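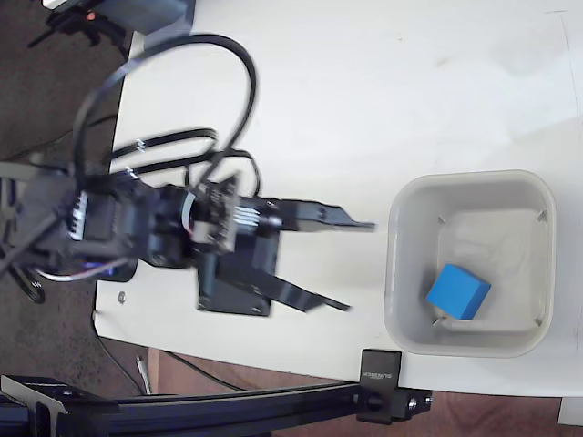 My father-in-law's well went dry in October, and by the end of the week everybody in Fasow had a cure for it. I had heard three before breakfast on Saturday. The fourth came from Kwadwo Sarpong, who drove up in his truck and walked in without knocking. He wanted somewhere to spread out his map of the property, somewhere pale, he said, so the pencil lines would show through the thin paper, and he went on about how a plain white tabletop was the only thing for it. Then he took a brass weight on a string out of his shirt pocket and held it over the map.

"You're kidding," I said.

"Let the man work, Naa," said my father-in-law.

So I let the man work. The weight swung. Of course it swung. It was hanging from the hand of a seventy-year-old who had just climbed our porch steps. It swung over the chicken house and over the road, and then it made a small circle near the fence on the north side, and Kwadwo Sarpong put his pencil down there and made an X.

"Water," he said. "Good water. Not deep."

"How deep is not deep?"

"The string doesn't give me feet."

I asked what it did give him. He said a feeling in the elbow. I have had a feeling in my elbow since I fell off a bicycle in the fifth grade, and it has never found me so much as a puddle. I said this out loud, and my father-in-law asked me to go and see if there was any coffee.

There was coffee, made with water I had hauled from the church in jugs. I brought three cups and sat down again. I wasn't going to leave them alone with the checkbook.

The well people were Ackah Drilling, out of Prisberg. I had called them myself. Their man had come by with an actual geology map, with colors on it, and he said the odds were about the same anywhere on our side of the hill. He'd drill where we told him. They charged by the foot, wet or dry, and I thought that was a wonderful business to be in.

"If it's the same anywhere," my father-in-law said, "then what does it hurt to put it on the X?"

I didn't have a good answer to that. I had a bad one, that it hurt because we'd be telling the story for the rest of our lives. If they hit water, Kwadwo would get the credit, and if they didn't, it would turn out the rig had been parked a little to the left.

"How many has he found?" I asked.

"Plenty," said my father-in-law.

"How many has he missed?"

They both looked at me as if I had asked what color Tuesday was.

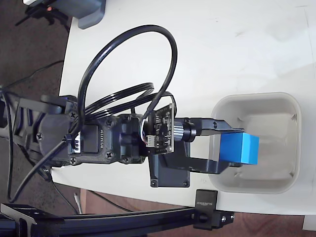

"What do you charge for a well?" I asked Kwadwo.

"Twenty-eight dollars, and you pay me after they strike water."

I'll admit that slowed me down. A crook would have wanted it up front. But then I thought it over while I rinsed the cups, using as little as I could, and a fellow who only gets paid when there's water, in a county where there is nearly always water if you go down far enough, isn't taking much of a chance. I didn't say it. My father-in-law had the look he used to get at the racetrack.

The rig came on Thursday. Kwadwo came too, in a clean shirt, and stood by the fence with his arms folded. The drillers had brought a new bit, a Fisside, and the younger one was very proud of it and told me what it could go through. It went through clay, and then through gray rock, and then through more gray rock. At a hundred feet my father-in-law went inside. At two hundred I did the multiplication on the back of an envelope and wished I hadn't.

They struck water at 236 feet. It came up brown and then less brown, and the older driller said five gallons a minute, maybe a bit better once it cleared. He had to say it twice over the engine.

"There," said Kwadwo Sarpong.

"You said not deep."

"For that hill," he said, "that's not deep."

My father-in-law paid him in cash, on the porch, and threw in seven jars of my pickled beets without asking. By Sunday I had heard about it at the gas station, where the well was down to ninety feet and the weight had nearly pulled itself out of Kwadwo's hand.

I told the woman at the register it was 236. I said I'd seen the bill.

"Well," she said, "they always pad those."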